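Two Grippers and a Dustpan: An Afternoon at the Inden Open Day 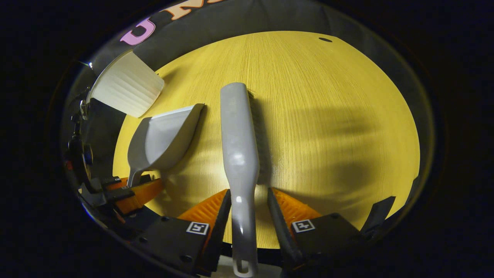
The Inden open day started at one, and by ten past I had already been handed a sticker, a tote bag and a release form. The lab is on the second floor of what used to be a carpet showroom. There are still arrows on the floor directing you to Berbers.

Most visitors headed straight for the big arm in the lobby, which waved. I had come for the gripper bench, where Alcides Bedoya was letting strangers try hand-held tools on household objects. His favorite is the brush and dustpan set. Engineers bring him eggs and light bulbs, he told me, and then can't pick up a brush.

He started me on the Grukow, which has two stiff parallel fingers and the personality of a stapler. It took hold of the brush handle on my first squeeze, and I was feeling pretty good about that until I tried to sweep. The handle is smooth and rounded, so the bristles met the table and the whole brush rolled politely onto its side. I squeezed harder. It rolled faster.

The other tool had orange ribbed fingers with black pads on the inside, and the ribs give a little when you close them. I got the brush handle between the pads and it mostly stayed put, even when I leaned on it. Picking up the dustpan was another matter. Its handle is short, and I kept arriving at an angle and shoving the thing across the table toward Roxana Alvarado, who was next in line and had stopped pretending not to watch.

Bedoya keeps score on a whiteboard. By midafternoon the soft fingers had 58 good grabs out of 80 and the stiff ones had 40. He warned me not to read much into it, as a school group had used the Grukow for most of an hour and had been trying to pinch each other's sleeves.

I asked about the little black-and-white squares on the gripper bodies. They help the software work out how far apart the fingers are. I nodded the way I nod at mechanics.

Roxana went after me and had the dustpan up in one try. She repairs sewing machines. I went down to the lobby and let the big arm wave at me for a while.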